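Tolerow-Thread, Teil wasweißich. Ich hab aufgehört zu zählen. Stand 3/8/23: Die Greifer laufen!! Beide, gleichzeitig, ohne dass sich einer aufhängt 🎉

Für alle Neuen: Tolerow ist mein Werkstattprojekt, zwei Handgreifer aus dem 3D-Drucker, mit denen ich Bewegungen aufnehme, die später mal ein Arm nachmachen soll. Später. Viel später, der Arm liegt noch in Teilen im Regal.

Die Finger sind jetzt Version weißnicht, gedruckt mit dem schwarzen Filament von Jasis. Das erste von Mimbridge war mir an den Gelenken zu spröde, zack, durch. Bisher 133 Gramm pro Greifer ohne Kabel, das geht ganz gut in der Hand.

Apropos Kabel. Ich wollte ja unbedingt Funk. Hab ich dann bleiben lassen, nach zwei Abenden Aussetzer alle paar Sekunden war meine Geduld alle. Jetzt hängt an jedem Greifer eine Strippe und ich stolpere halt ein bisschen.

Die weißen Dreiecksplatten mit den schwarzen Punkten sind fürs Tracking. Wichtig, falls ihr das nachbaut: MATT drucken oder bekleben! Meine ersten haben geglänzt und die Software hat fröhlich Punkte gefunden, wo keine waren.

Getestet wird gerade mit Metallschälchen am Holzstiel und so einem Edelstahlständer. Klingt banal, aber rund, glatt und glänzend ist für die Finger echt gemein. Den Stiel packen sie viel lieber als die Schale.

Bis jetzt 600 Aufnahmen auf der Platte, davon sind 18 so richtig schön geworden, der Rest ist eher Gezappel 😅 Bis Oktober hätte ich gern deutlich mehr von der guten Sorte.

Als Nächstes: Gummi auf die Fingerspitzen kleben (El-Sayed hat da dünne Matten, kennt die jemand?) und die Kabel endlich mal ordentlich nach hinten führen. Druckdateien lade ich hoch, sobald die Gelenke so bleiben.

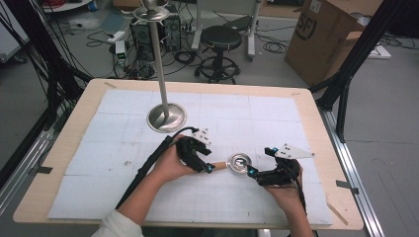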